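About Dollham

Dollham writes and maintains working rules for people who run two-armed robots on tabletop sorting and packing tasks. We were set up to give small sites the same clear guidance that large plants already have, in language a new operator can follow on the first day.

Our main publication is the Presero Bench Code. It covers how a station is laid out, how arms are started and stopped, and what must be written down at the end of a shift. The current edition took effect on 8/23/21 and is reviewed each January. Member sites have logged more than 1,000 supervised hours under it.

The Code asks that every container have a fixed place on the bench before power is applied. Each arm is assigned its own area. Where the two areas meet, only one arm may enter at a time, and the operator must be able to reach a stop control without leaning across the table.

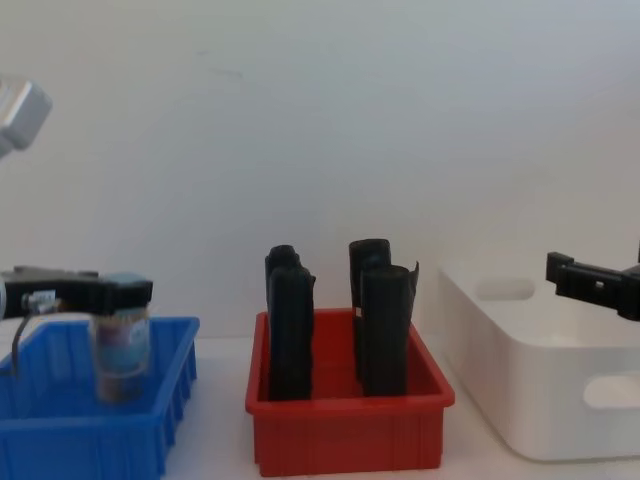 Glass is treated separately. A site that handles jars or bottles must set a grip limit for each size, record it on the station card, and repeat the check after any change of gripper pads. Broken glass ends the session. The bench is cleared by hand with both arms powered down, and work resumes only when a second person has signed the card.

Training and Review

Operators complete a course in 4 parts, followed by a supervised period at their own bench. Our Skulari program trains reviewers, who visit each member site and read its records against the Code. Findings are sent to the site in writing — normally within 3 weeks — and the site may reply before they are filed.

Our Organization

Sze-wing Yu is Director of Standards and chairs the yearly review. Our offices and training benches are in the Horobets Building, where visitors are received by appointment. Proposed changes to the Code may be submitted by any member site and should name the section concerned.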